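The black tote years

I own 11 bags too many, and the one I use is a black fabric tote with orange handles.
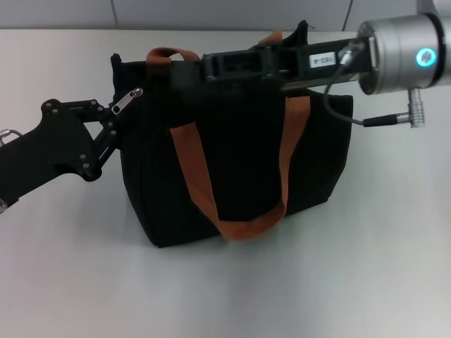 I bought mine in June from a little shop in Nundwood, where Ewurabena Mensah sells luggage at the front and mends it out the back. I'd gone in for a backpack, a sensible one with a chest strap and a colour my mother would call practical. I came out with a boxy zip-up tote and have barely carried anything else!

What won me over was the flat bottom. My old canvas thing from Velport slumped the minute I put it down, and every train trip ended with me on my knees chasing lip balm under a stranger's seat. A bag that sits up on a table while you pack it is a different animal. You can see in. You can put the heavy stuff down first (laptop, water bottle, the novel I'm pretending to read) and build up from there, like stacking a dishwasher properly, which I also have opinions on.

Then there's the zip. I went years without one and thought I was fine, right up until a bunch of coriander and my good sunglasses left me somewhere on the Strebel line. Ewurabena says to look for a long metal pull, something you can find with cold fingers or gloves on, and to run a bit of candle wax along the teeth when they start to drag. I used a birthday candle. It worked a treat.

My friend Kourosh Parsa disagrees with me about handles. He likes them plain, same colour as the bag, and reckons orange looks like roadworks. But a black bag in a pile of black bags is a nightmare – I once took home somebody's gym gear from a yoga class and had to ring round the whole neighbourhood – and those rusty orange straps I can spot from across a food court.

Black does show lint, I'll give him that. Mine lives near the cat, so I keep a roller by the front door and do a quick once-over on the way out, when I remember. Inside I've given up on organisers with 72 little pockets. I use two pouches, one for cords and one for everything that might leak, and the receipts settle at the bottom in their own layer. I clear them out when I can't find my keys, so I suppose I'm due again tomorrow morning.

Contact us | © Stallinari Magazine | Back to top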